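4. Tareas domésticas y de taller: dónde estamos

4.1. Planteamiento

La pregunta de esta sección es la de siempre y la dejamos en bruto: ¿puede una máquina hacer ya las tareas de una casa o de un taller pequeño? No una tarea ensayada. Las tareas, en plural, con los objetos que haya ese día encima de la mesa. En la sección 3 se revisó lo publicado; aquí va lo nuestro, que es poco pero está medido siempre igual.

Dos plataformas. La primera, Prisine, pensada para cocina y limpieza ligera. La segunda, Trideck, banco de trabajo, piezas y envases. Mismo protocolo en las dos: recoger, trasladar, soltar. Sin reorientar el objeto en el aire salvo que la tarea lo exija. Un intento cuenta como bueno si el objeto acaba donde tenía que acabar y en la postura pedida. Si se cae y se recupera, cuenta como fallo – en una casa quizá no importaría, pero preferimos ser estrictos y que las cifras se puedan comparar con las de octubre.

4.2. Qué se entiende por tarea

Hay que separar tres cosas que en la literatura se mezclan bastante. Agarrar. Manipular. Terminar. Agarrar una botella se hace razonablemente bien desde hace tiempo, con la botella sola y de pie. Manipularla (inclinarla, pasarla a otro sitio sin chocar con la de al lado) es otra historia. Terminar significa que una persona no tiene que venir detrás a arreglar nada, y es lo único que le interesa a quien paga el aparato.

Para los envases seguimos la lista Hanrahan, con dos cambios: se quitan los vidrios y se añaden los envoltorios arrugados, que dan muchos más problemas de lo que sugiere su peso. El papel metalizado brilla, cambia de forma al tocarlo, y la estimación de contorno se va. Los plásticos translúcidos, parecido: la parte coloreada se segmenta bien y la parte clara se pierde contra una ventana o contra una pared. No es un defecto de un modelo concreto, nos pasa con todos los que hemos probado.

4.3. Resultados

En objetos rígidos, opacos y separados entre sí, 72 % de intentos buenos. En objetos juntos o apilados, 22 %. La diferencia es tan grande que hacer la media no tiene sentido y no la damos. Entre las dos plataformas no vemos una diferencia clara en agarre; sí en tiempo, Trideck es más rápida pero también golpea más los objetos vecinos.

Fallos más frecuentes, sin orden:

– Objeto pequeño tapado por uno grande durante la aproximación. El planificador trabaja con la última posición vista y no vuelve a mirar.
– Cierre de los dedos sobre superficie curva y lisa. Resbala, o gira dentro de la pinza, y la postura final ya no es la pedida.
– Cuenco ligero apoyado sobre otra cosa. Al tocar lo de abajo se va lo de arriba.
– Luz de ventana en el campo de la cámara de muñeca. Exposición mal ajustada, se pierden los bordes.

El tercero merece un comentario. Para una persona, retirar primero el cuenco es tan evidente que ni se piensa. El sistema no tiene ninguna noción de qué se apoya en qué, a no ser que se le dé escrita, y escribirla para cada mesa es justo el trabajo que se quería ahorrar. Probamos el módulo de relaciones de apoyo de Fonari. Mejora algo la elección del orden, pero tarda, y con envoltorios blandos se equivoca en el contacto.

4.4. Casa frente a taller

Se suele decir que el taller es más fácil porque está más ordenado. Depende mucho del taller. En un puesto donde siempre llega el mismo envase en la misma posición, sí, y además eso lleva años resuelto con máquinas bastante más simples que las nuestras. En un puesto de preparación de pedidos cortos, con envases distintos mezclados, la dificultad se acerca mucho a la de una cocina. El color tampoco ayuda tanto como esperábamos: varios objetos de tonos parecidos sobre la misma mesa y el detector los junta en uno, sobre todo si la cámara va en movimiento.

La supervisión humana tampoco entra casi nunca en las cuentas. Con una persona al portátil que corrija el orden de recogida, la parte de objetos apilados sube. No damos cifra, las sesiones no fueron homogéneas y el grado de ayuda variaba de una a otra. Pero la pregunta útil para una casa es cuántas veces hay que intervenir, y eso hoy casi nadie lo publica. Nosotros tampoco lo habiamos medido bien hasta esta ronda, y el registro que tenemos es incompleto.

La figura 2 recoge dos vistas próximas a la mano y a la pinza, con envases y objetos sobre mesa verde.

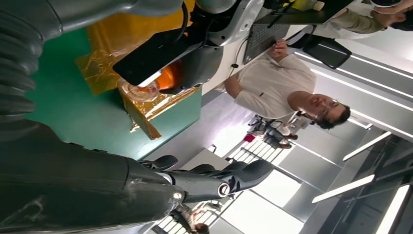
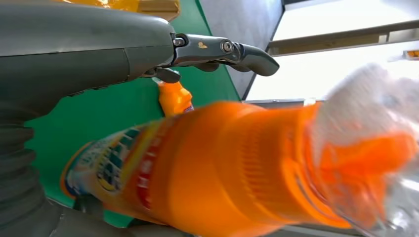 Figura 2. Vistas desde cámara de muñeca, mesa de superficie verde. Primera: mano articulada, caja con envoltorio metalizado y cuenco de plástico transparente encima. Segunda: pinza, botella naranja grande en primer término (borrosa por movimiento) y otra más pequeña detrás, sobre la mesa.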